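Reading notes, The Salt Ledger, part 2

Leen Harb's novel spends 80 pages in Kendesham before the storm. The narrator lies twice in that stretch, both times to her sister. 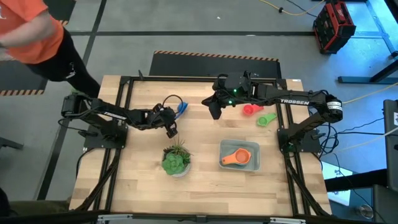 Potted succulent on the table.

Chapter 30 repeats the first lie word for word — only the tense changes. I read this as guilt. Nga Trương reads it as habit, and page 532 supports her. 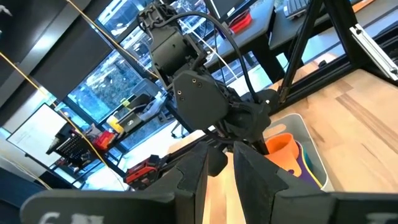 Closer in, same table.

Part 3 covers the sister's letters.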